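The 21-day skin reset, reviewed by someone who doesn't believe in it

4 January 2018

Every January my inbox fills up with plans. This year's came from my sister-in-law Corinne, who swears by something called the Jurnetik method. You buy seven products, use them in a strict order twice a day, and in 21 days you have new skin. The starter set is 132 dollars.

I read the whole site so you don't have to. There are before and after photos, and the after people are all standing closer to a window. There's a study, too. It had 13 people in it and I couldn't find out who ran it.

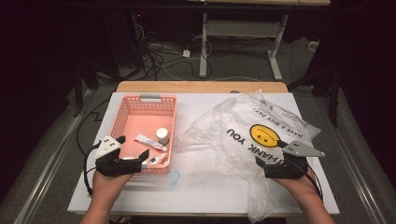
What bugs me most is the order. Toner before serum, serum before cream, wait four minutes between each. Why four? I wrote and asked. A very polite reply from customer care told me the timing was "key to absorption" - and gave me a discount code.

I'm not against moisturizer. My face gets dry in winter and I put cream on it, and then it's less dry. I've used the same drugstore stuff since college. Corinne says I have no idea what I'm missing, and she may be right, but she said that about the juice thing last May as well.

Comments are open. If you sell it, please say so.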